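Waiting at the Gate: What Passengers Are Told When a Flight Is Late

Final report, Travel and Consumer Studies

1. Why I picked this

Airlines say they keep passengers informed. I wanted to see whether that holds up once a departure time starts to slip. My starting guess was that the messages would be late, vague and mostly the same, and I should admit that I went in wanting to be proved right. I have tried to mark the places where that may have bent my reading.

The report does not deal with how long flights are delayed or who should pay for it. Other people have covered that at length. I was only interested in the words: what was sent, when it was sent, and whether a person reading it could have done anything useful with it.

2. What I collected

I asked for delay notices on two travel message boards and through a sign-up sheet at Pramari airport in May. People forwarded texts, emails and app alerts. After I threw out duplicates and anything without a time on it, I had 389 messages from two airlines, Datik and Dreson. A third carrier, Yap, flies from the same airport, but hardly anyone sent me its messages, so I left it out.

This is not a fair sample. People who keep a delay message for weeks are annoyed people. Someone whose flight left 20 minutes late and who got a nice clear text has no reason to save it. So when I say that most of my messages were poor, that does not mean most messages are poor.

3. How I sorted them

Each message was checked for a new departure time, a reason, and an instruction such as "stay near the gate." I did the sorting alone, which is a weakness. A second reader would surely have disagreed with me on the reasons, where the wording gets slippery. Is "operational requirements" a reason? I decided it was not. Dreson would presumably say it was. 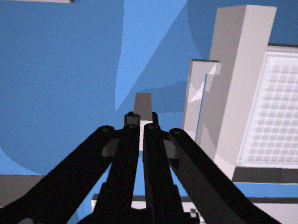
Timing gave me more trouble than wording. A message can be perfectly clear and still be useless if it arrives after the passenger has read the same thing on the departures board. I compared the time on each message with the scheduled departure, but I had no way to know when the airline itself first learned of the problem. That matters a great deal. The new time and the reason should reach the passenger together, side by side like the two inner fingers of a gripper with a narrow gap between them, and in my collection they were often sent in separate messages. Several reasons came with no new time at all.

4. Findings

Datik sends more messages and says less in them. A typical delay produced a string of alerts, each moving the departure a little later, each opening with the same apology. Passengers told me this was worse than silence because they could not leave to eat. Dreson sent fewer alerts, and its new times tended to be firmer, but it almost never gave a reason I could accept under my own rules.

Instructions were the weakest part for both. Neither airline made it plain whether it was safe to leave the gate area. Food vouchers came up now and then, usually with the phrase "where applicable" – which tells a hungry person nothing.

I wrote to both airlines with my questions. Datik sent an automatic reply. Dreson sent a page of text about its commitment to customers that did not touch on anything I had asked.

5. What I do not trust in my own work

The message boards had over 600 posts about delays in the period I looked at, and I only read the ones that turned up under my search terms. The airport is small, and its problems may not be the problems of a larger one. I also relied on people forwarding complete threads. If someone left out the one helpful text, I would never know.

I would also be careful with any claim that better messages would make people less angry. Several passengers said so, but they said it to a student who was plainly hoping to hear it.

6. If someone continues this

Collect messages from flights chosen in advance, late or not, and have two people sort them separately. Ask gate staff what they were told and when. I did not have permission to do that, and I think it is where the real answer is.

Submitted 19th October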